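Thursday, late

Rain all day in Tristthorpe, so I stayed in and dealt with the bottles. I had been putting it off since April. The Jidden bill came in the morning post, 803 this time, and I paid it before I started so it wouldn't sit on the counter all week.

I began with the shelf by the back door and then did the corner behind the stool. Everything went on the floor first – it's easier to sort when I can see it. Caps stay on now, according to the notice from Pikell.

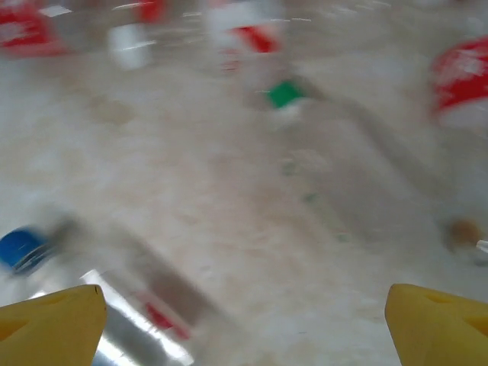
The center on Tsang Road closes at four, so I'll go tomorrow before lunch. I want to ask whether they take the small containers too, or only bottles. Last time I had to bring half of it home again. Swept up after supper and moved the stool back. Knee a bit sore from the kneeling. Bed by ten.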